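Gradus, l'application qui promet de suivre votre dossier de titre de séjour à votre place

Testée pendant deux mois, version payante, par Mitali Bhuiyan

Quiconque a déjà tenté d'obtenir un rendez-vous en préfecture connaît ce sport d'endurance où l'on actualise une page à minuit, puis à six heures, puis pendant la réunion du lundi qu'on est censé animer. Gradus, édité par Prellex, propose de s'en charger. On entre son numéro de dossier, la date d'expiration du titre, et l'application prévient dès que quelque chose bouge. Chez moi, il a fallu attendre 154 heures avant la première notification. Elle m'annonçait une mise à jour de Gradus.

L'installation se passe bien, le coffre à documents aussi. J'y ai rangé passeport, bail, avis d'imposition et la facture d'électricité que l'administration me réclame avec une constance touchante. Le rappel avant expiration du récépissé est clair et arrive assez tôt pour paniquer dans de bonnes conditions.
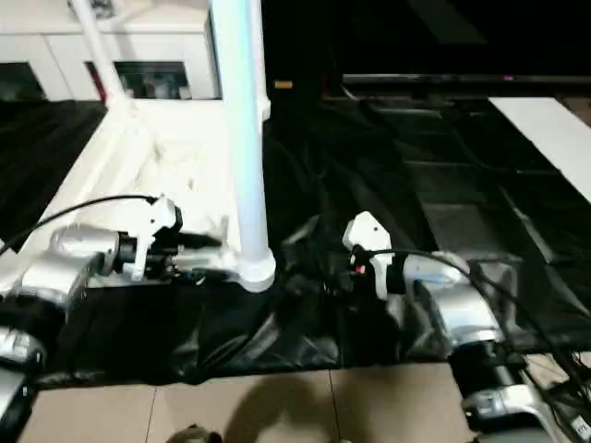
Le générateur de courriers convainc moins. Ma relance polie est sortie sur un ton de mise en demeure, avec un article de loi cité deux fois et mon prénom écrit « Mitaly ». J'ai tout réécrit. Son concurrent Xenos, gratuit, fait plus court et plus juste, mais il plante dès qu'on joint un PDF de plus de deux pages.

Reste l'assistance, joignable par messagerie. Mon ticket portait le numéro 919, on m'a répondu le lendemain, en français, avec une vraie phrase au milieu. La préfecture devrait y jeter un œil.

À garder pour les rappels et le coffre. Pour les courriers, demandez à une association.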